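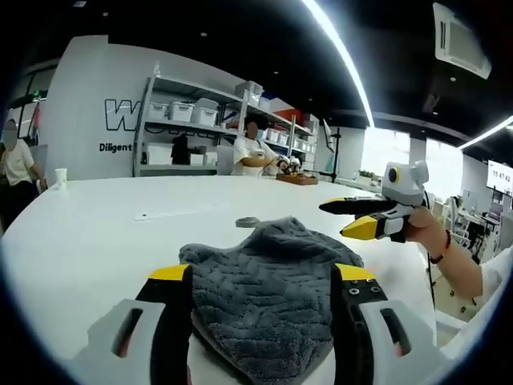 Abugri, novembre

Les chefferies et le conseil régional d'Abugri ont enfin signé, après bien des palabres et quelques reports, l'accord qui partage entre eux le règlement des litiges fonciers. Le texte, long de 18 articles, couvre 425 villages où l'administration centrale n'a jamais eu de bureau permanent, et où l'on s'adressait depuis toujours aux anciens (ou, faute de mieux, au voisin). L'institut Prastell, qui a suivi les discussions avec beaucoup de patience, y voit un arrangement fragile mais bienvenu. Près du marché, on s'en réjouissait déjà autour d'un thé. Les premières audiences communes se tiendront à Folevora.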